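White table tops -- how do you keep them from staining?

salamatu_s
Posted Nov 29, 2018
So I finally got a plain white table for the kitchen corner (matte top, from Stendico) and I love it, but my family treats it like a coaster. Tea is the big one in our house. Do you all wipe right away, seal it, give up and buy a tablecloth?

gatch3618
Tablecloth. Oilcloth if you have kids. Done.

BelmiroL
Nooo, don't cover it up, you bought a white table because you wanted to see a white table! Mine has had 15 years of tea on it. Baking soda and a damp rag, leave the paste on for 3 minutes, wipe, and dry it with a towel.

gatch3618
Baking soda is an abrasive, Belmiro. On a matte top you'll get shiny patches. Ask me how I know. Dish soap and warm water, that's all I'd ever use.

BelmiroL
It's only abrasive if you scrub like you're mad at it. I never got a shiny patch, but ok, try it on the underside first.

salamatu_s
Thanks, both! I did the dish soap last night and the rings came right up (phew). The scuffs didn't, so I guess those are mine to keep. New house rule is that tea stays in a bottle with the cap on unless you're sitting down with it -- my son thinks this is tyranny.
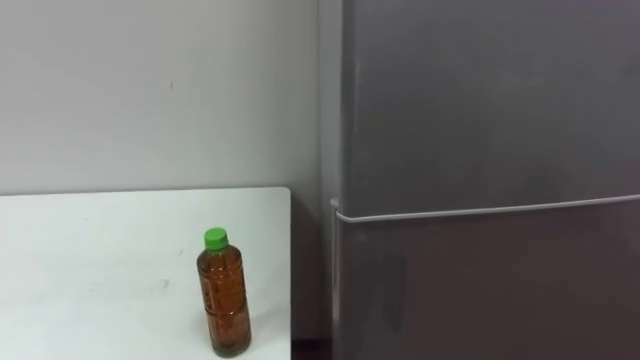
I'm also wondering if I should slide the whole table over a bit. There's a dark little gap on the right side, and if anything rolls down there I'm fishing it out with a broom handle.

zurer_fan
Leave the gap, you'll want it for the broom anyway. And scuffs come off with a white pencil eraser, go easy.

gatch3618
Eraser is fine. Still voting tablecloth.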